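课程讲义 · 第4讲:机器能不能拖地

本讲承接抓取部分,讨论一项看似简单的家务:用平板拖把清洁硬质地面。课前请读完 Pestular 任务手册中“地面”一章。

## 4.1 任务定义

“把地拖干净”不能直接作为任务指令。Pestular 手册将其拆为下列子任务,各自单独计分:

1. 识别待清洁区域及其边界;
2. 区分污渍、碎屑、反光与地砖自身纹理;
3. 握持拖把杆并调整姿态;
4. 沿规划路径推拉,保持拖把头与地面贴合。

扫地机器人回避了第3项,它的清洁部件与底盘是一体的。双臂平台使用人用工具,工具与手之间的相对位姿须持续估计,误差沿杆长放大。

## 4.2 感知

光亮地砖是较差的感知对象。顶灯在砖面形成高光,高光位置随视点移动,污渍的位置则不变。单帧图像中,湿斑的亮点与灯的倒影灰度接近,仅凭阈值无法分开。常用办法是多视点比对,或加偏振片。偏振片会损失进光量,需相应延长曝光,而延长曝光又使运动中的夹爪更模糊。
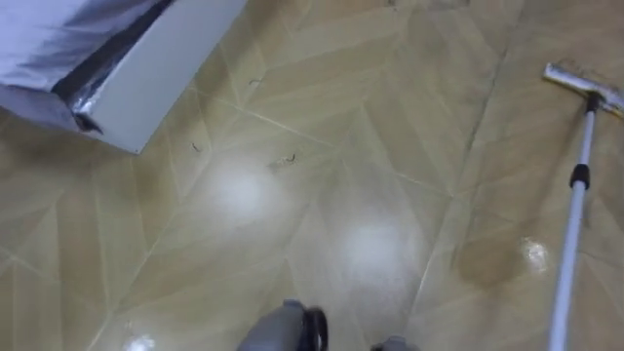 图4-1 作业区域:光亮的米褐色地砖,右侧为平板拖把,杆旁有深色湿痕,砖面另有零星碎屑。

请对照图4-1考虑以下几点。湿痕与碎屑应采用不同的处理方式:湿拖会把毛发类碎屑推到一处,未必能带走,所以多数流程先干扫后湿拖。砖缝走向不一,以砖缝为特征做定位时,重复纹理容易造成误匹配。地面上的箱子属于障碍物,规划器须决定绕行还是先移开。绕行会留下未清洁的边缘,移开则要增加一次抓取。覆有铝箔状材料的表面会干扰主动式深度相机,边缘处常出现空洞。

## 4.3 控制

拖把头与杆之间若为活动连接,系统便多出被动自由度。杆的倾角过大时,拖把头容易翘起一侧;过小时,前进阻力上升。建议在法向采用力控,在切向采用位置控制。伸缩杆的锁紧环在反复推拉后可能松动,杆长不宜视为常量。

## 4.4 现有结果

Liminau 实验室在家庭厨房与 Drastov 装配车间两类地面上做过对比,共539次试验,每次限时30分钟。结论按子任务给出:

| 子任务 | 厨房 | 车间 |
|---|---|---|
| 区域识别 | 可用 | 可用 |
| 污渍判别 | 不稳定 | 可用 |
| 持杆与调姿 | 不稳定 | 不稳定 |
| 路径覆盖 | 可用 | 可用 |

车间地面为哑光涂层,污渍判别因此较容易。持杆一项在两处均不稳定,主要失效形式是杆在夹爪内转动。Ruangrit 小组改用带槽指垫后转动减少,但换工具时需人工拆装,整个流程不能算自主完成。

就目前情况看,机器可以在限定条件下拖一块地,尚不能接手一间日常使用的厨房。

## 4.5 作业

- 写出持杆状态下拖把头位姿的误差传播式,杆长取变量。
- 设计一种区分高光与湿痕的判据,说明所需视点数与失效条件。
- 为图4-1的区域制定作业顺序,注明箱子如何处理。

提交截止:6月15日。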